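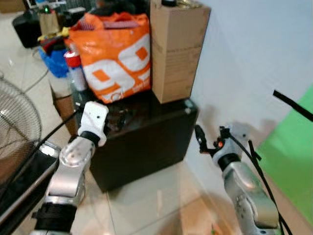 Par Sneha Nishad | Mis à jour le 26 juin 2024 | Rubrique Maison

Entretenir ses blancs de cricket quand on a mieux à faire

Le cricket est un sport inventé par des gens qui avaient du personnel. Se jeter dans l'herbe en pantalon blanc, il fallait y penser. Au club de Kaltesmont, on s'y jette d'avril à septembre, et voici ce que j'en ai retenu côté buanderie.

L'herbe. Tamponner au vinaigre blanc, laisser agir pendant qu'Umesh Pathak raconte une fois de plus ses 111 points contre Sumton (comptez une demi-heure), puis laver à 40 degrés. Le 60 fixe ce qui reste, et ce qui reste se verra jusqu'à la retraite du joueur.

Le rouge de la balle. Savon de Marseille à sec, brosse souple, rinçage froid. Si le joueur a frotté la balle sur sa cuisse tout l'après-midi, recommencer. Pas de javel sur le polyester, il jaunit.

La batte. Un voile d'huile de lin sur la face et les bords, jamais sur les autocollants. Poser à plat une nuit. Une cuillère à café suffit, on ne fait pas une vinaigrette.

Les jambières. Éponge humide, savon doux, séchage à l'ombre. Le radiateur fendille les sangles.

Les gants. Les sortir du sac le soir même. Du papier journal dans chaque doigt, à changer le lendemain. Passé trois jours dans le coffre, je ne peux plus rien pour vous.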